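Driketti Flat Pack Bags, Roll of 30

Clear bags for people who own more small things than they own places to put them.

Item: Driketti Flat Pack Bag, medium
Sold by: the roll
Finish: clear, unprinted
Closure: none. You fold it over, or you tie it, or you live with it.

Every household has a bag full of bags. Ours did, and the bags in it came from a shoe store, two bakeries and a place that sold us a lamp. They worked well enough until somebody wanted to know what was inside one of them, at which point everything got dumped on the floor and put back in a different bag. The Driketti Flat Pack is what we started stocking after that.

You can see through it. We realize this is a modest claim to build a product page on. But if you have ever packed for a weekend with a child's things in one bag and your own in another, both of them gray, you know the value of telling them apart without opening either. The film is soft enough to squash down around odd shapes and doesn't fight you when you fold the top over. It does crinkle. If you pack at five in the morning while other people are asleep, they will be informed.

The bag is cut wide and a little short. Wide means you can lay it flat on a table, spread the mouth open and set things in from the side, which is easier than holding it up with one hand and feeding it with the other. Short means you can't lose a sock at the bottom. You can lose it elsewhere. 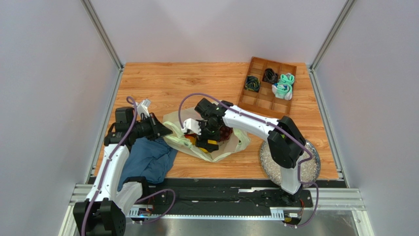
Page 41

A bag laid open on a wood-grain top, with small things in and around it and a blue cloth garment in a heap to the left, is about how most packing goes. Put the lumpy things in first. Clothes can wait their turn, and they should be folded before they go in, though we have met people and know how that will turn out.

What fits

One medium bag takes a sweater, or two T-shirts, or a beach towel if you lean on it. It takes a set of wooden blocks. It takes the contents of one kitchen drawer, the bad one. It will not take a winter coat, and we have a box of returns from the people who tried. For coats, see the Jorkness Garment Sack, which is the same idea with a hanger hole and a higher opinion of itself.

Sizes

Small: 9 by 12 inches. Chargers, toothbrushes, loose game pieces.
Medium: 12 by 18 inches. Clothes and toys. Most people want this one.
Large: 18 by 30 inches. Bedding, costumes, soft toys with nowhere else to go.

Small and large come in the same roll of 30. We don't split rolls. Please don't ask at the counter; it puts everyone in a difficult position.

Care and reuse

Wipe the bag out with a damp cloth and let it dry open. Don't put it in the washer, and keep it away from the dryer entirely. A bag that gets used gently should see you through a season of trips, after which it goes cloudy along the creases and becomes a bag for other bags. Don't store food in it. It isn't sold for that, and there are plenty of bags that are.

Keep all sizes away from babies and small children. Tie a knot in any bag before you throw it out.

Goes with

Uniyal Write-On Tags, pack of 12. Paper, with string. For people who would like to label a see-through bag, of whom there are more than you would think.
Drastetti Shelf Bin, low. Holds a stack of filled mediums standing on end.
Jorkness Garment Sack, single.

Questions we get

Does it come in colors?
No. It comes in clear.

Is it the same bag you sold in April?
Same film, new cut. The April one was narrower and people wrote to us about it. Old stock is marked down until it's gone, and the refill rolls fit the same holder.

Can I return an opened roll?
Yes, if most of it is still there. We use our judgment on "most."

Page last updated September 22, 2019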